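Bins that last: Cristian Huamán on sloped walls and worn floors

Cristian Huamán has specified metal bins for Penatton for 22 years. Most of his work concerns the angle of the walls.

"A straight wall gives you a dead corner," he said. "Small parts sit against it and stay there. Slope the wall and they slide back to the floor."

The large pattern, listed as the Drorari 2301, is open at the top and narrows toward the base. Huamán rates it for 1000 fill cycles before the first inspection. Scuffing on the walls does not concern him. "Scratches are surface wear. I look for dents at the fold, where the wall meets the floor. A block can catch on a dent."
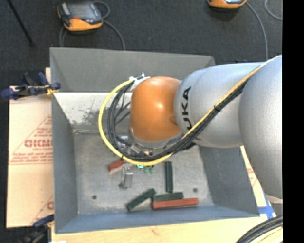
Floor wear

The floor loses its even finish first and turns mottled. Huamán does not repaint it. "Paint chips, and then you have chips in with the parts." He wipes the floor with a dry cloth on Tuesday mornings and checks it with a straightedge. Bins that fail go back to the shop in Dresia to be flattened, a job of roughly 7 minutes.

Asked about plastic liners, he was brief. "We tried the Tosh liner in August. It moved. We took it out."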